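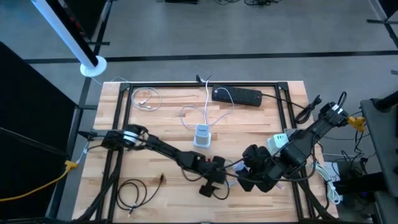 Both arms on the rails, chargers and cables out on the bench.

Two-arm cable build, shared workshop

finlay_imrie
Frame's bolted down and both arms move! Aim is plugging leads into chargers. I've run 600 tries in sim, now for real cable.

morven_o
Lovely! I'd start with one arm though. Two grippers that close will clash.

finlay_imrie
Maybe, but one arm can't steady a lead. Close-up with the tower:

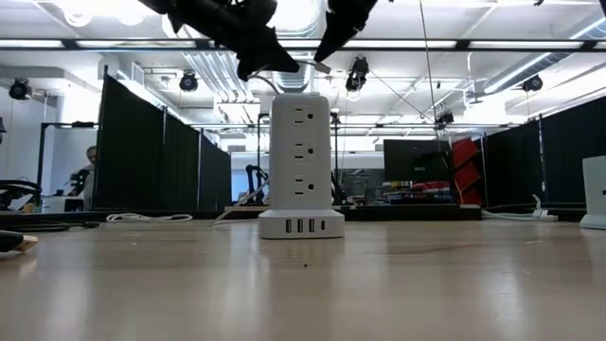

1 min read

annick_c
With Finlay on this - two arms every time. Sockets face sideways on that tower, so watch your wrist angle. USB is along the base.

morven_o
Still say one. My Altumar arm managed up to 100 plugs a night on its own.

alfie_mellor
Fixed block or free cable, Morven? Big difference.

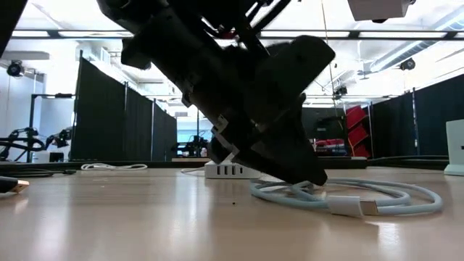
Next job: coiled leads

finlay_imrie
Fingertip right down by the coil. Slow going, great fun. Thinner tips next, I think.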